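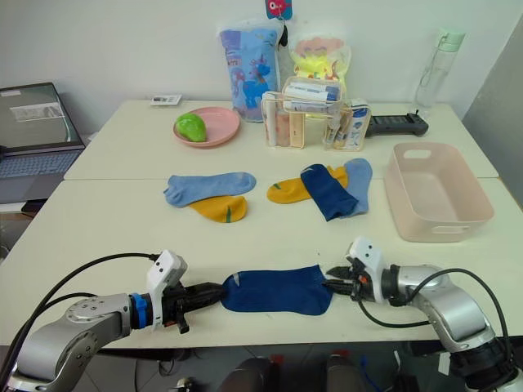
紺、水色、からし色。靴下の仕分けは色合わせから。

【暮らしの小さな工夫】靴下、そろっていますか?

Wenano通信をお読みのみなさん、こんにちは。今月の「暮らしの小さな工夫」を担当するアイテン(Ayten Çetinkaya)です。前回の「ふきんのたたみ方」にはたくさんのお便りをいただき、ありがとうございました! そのなかに「うちは靴下の片方がいつも行方不明です」という声がいくつもあって、これはもう靴下の回をやるしかない、と張り切って書いています。

靴下って、洗濯物のなかでいちばん後回しにされませんか。シャツはハンガーに、タオルは棚に、と行き先が決まっているのに、靴下だけは最後まで山の底に残っている。わが家もずっとそうでした。朝7時すぎ、玄関で左右ちがう色を履いた子どもを見送ったことも一度や二度ではありません(本人はまったく気にしていませんでしたが)。

そこで最近すっかり気に入っているのが、テーブルに全部広げてしまうやり方です。床でもベッドでもなく、平らで明るい色のテーブルの上。白い天板だと紺と黒の見分けがつきやすく、これだけで作業がずいぶん楽になります。ベッドカバーの上でやっていたころは、紺だと思って組んだら片方が黒、ということがしょっちゅうでした。夜、電球色の明かりの下だとなおさらです。

広げたら、まず1枚ずつ手に取って、つま先と履き口を持って横にぴんと伸ばします。洗濯機のなかでねじれていたかかとがすっと戻って、長さも見えてきます。同じ紺でも、くるぶし丈とふくらはぎ丈は丸まっているとそっくりなんです! 伸ばしてみて初めて「あ、これはお父さんの」と気づく。ついでに薄くなったところや小さな穴も見つかるので、繕いものの籠に回すならこのときです。

次に色ごとに寄せていきます。きっちり並べなくて大丈夫。重なっていても、斜めを向いていても、同じ色が目に入る距離にあれば十分です。私のおすすめは、いちばん濃い色から片づけること。濃い色がテーブルから消えると、残りの明るい色がぱっと見やすくなって、そこから急に手が速くなります。

そして大事なのが、そろった組の行き先を先に置いておくこと。浅めのプラスチックのかごで、持ち手の穴があるものが断然便利です。テーブルの端に置いて、組になったものから入れていき、終わったらそのままたんすまで運ぶ。引き出しに入る大きさなら、かごごと仕切りとして使えます。色はお好みでどうぞ。私は淡いピンクが好きです。洗面所がちょっと明るくなりますから。

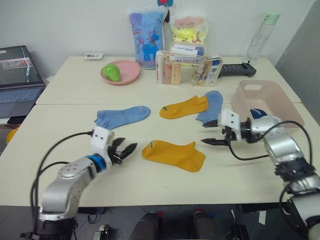 さて、一組でもかごに入ると、不思議と残りもやってしまいたくなるものです。小さいお子さんがいるおうちなら、この段階をぜひ任せてみてください。つま先やかかとに小さな印や線が入っている靴下は、印どうしを見くらべるのが絵合わせのようで、3歳くらいからもう夢中になります。「おなじ!」と言いながらかごに入れにくる顔がかわいくて、私は途中から見物にまわってしまいます。

たたみ方についてもよく聞かれます。履き口をくるっと返して団子にする方法は、ばらばらにならないのが長所ですが、履き口のゴムが伸びやすいのが気になるところ。私は2枚を重ねて半分に折り、かごに立てて並べています。くるぶし丈なら半分、長いものは三つ折り。立てておくと上から色が全部見えるので、朝の玄関で慌てることが減りました。

相手の見つからない靴下は、すぐに捨てないでくださいね。わが家では小さな布袋に入れて洗濯機の横に掛けておき、次の洗濯のときに袋の中身も一緒にテーブルに広げます。たいていは布団カバーの隅か、体操着の袖の中から相棒が出てきます。それでも3か月ひとりぼっちなら、窓のさんを拭く係に異動です。手にはめて使うと、溝のほこりがよく取れますよ。

編集部のオルフン(Orhun Ersoy)にこの話をしたら、彼はさっそく家じゅうの靴下を集めて広げたそうです。全部で74枚! 一人暮らしなのに、です。「同じ黒の靴下を少しずつ買い足していたら、どれも微妙に黒さがちがっていた」とのこと。ああ、わかります、その感じ。彼の結論は、次に買うときは全部同じものを一度に買う、でした。これも立派な工夫だと思います。私は色とりどりのほうが楽しいので、からし色も水色もやめられませんけれど。

Vernsteadにお住まいの読者の方からは、洗濯ネットを家族ひとりに一つずつ用意して、靴下は脱いだらそのネットに入れ、ネットのまま洗うというお便りが届いています。これなら仕分けの時間がぐっと短くなりますね! ネットの口に色ちがいのリボンを結んでおくのも、まねしたくなりました。乾きにくくならないよう、干すときは必ず全部出すのがコツだそうです。

みなさんのおうちの靴下事情も、ぜひ聞かせてください。たたみ方、しまい方、片方だけの靴下の使い道、なんでも大歓迎です。お便りはWenano通信編集部「小さな工夫」係まで。次回3月号では、お便りの多かった「エコバッグのしまい場所」を取り上げます。玄関のフックがもういっぱいという方、一緒に考えましょう。

(文 アイテン・チェティンカヤ)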